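killico-tabletop

README, last touched in June

Hi! If you've landed in this folder, you probably want to know whether a two-handed robot can tidy a table yet. Short version: sort of, slowly, and it depends a lot on what's on the table. Longer version below.

What this is

Killico is my collection of tabletop clearing runs. The chore is the dull one everybody has at home: there's stuff lying around after a snack, and it needs to be picked up and put where it goes. I started it after reading one too many posts claiming household robots were basically done. I wanted to see for myself, with ordinary clutter and no tricks.

There are 60 runs in the main folder. I use 50 for training and keep the rest back for testing. Please don't mix them, I did that once and spent a whole evening feeling very proud of a number that meant nothing.

How a run works

I lay things out by hand, press go, and the policy (it's called Nunness, and it lives in its own repo) gets 8 minutes. No nudging, no putting a bottle back if it rolls off. A run counts as a pass only if every item ends up in its place and nothing gets crushed. The scoring script is Stergiou – run it with no arguments and it'll print its options.

What goes well

Boxes! Anything with flat sides and a bit of stiffness is fine, even set down at a funny angle. Wrapped snack bars are better than I expected too, though the fingers sometimes chase one along the felt before they get a grip.

What doesn't

Clear bottles are still a pain. Nunness tends to go for the label and misjudge where the rest of the bottle is. Things lying right up against each other are worse, because grabbing one sends its neighbor rolling. Paper cups get squeezed (I buy a lot of paper cups). Handles that fold over are hit or miss.

So can it do the chore? On a good layout, yes, and it's lovely to watch. Would I let it loose on my kitchen table after breakfast? Nope. I can clear the same spread in 12 seconds with a coffee in one hand.

Layouts

Each layout has a short name and a text file with the item list. The names don't mean anything, don't go looking for a system.

1. Bostell. The mixed one, and the one I'd start with. Product box with a paper cup up against it, a snack bar in a gold wrapper, then a water bottle, a long light-blue tube and a bottle of dark tea lying close together, plus a little black kettle-shaped bottle standing off by itself.

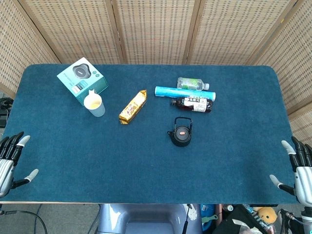
2. Bostell-wide. Same items, spread out so nothing touches. Use it to check whether a failure comes from the object or from the crowding.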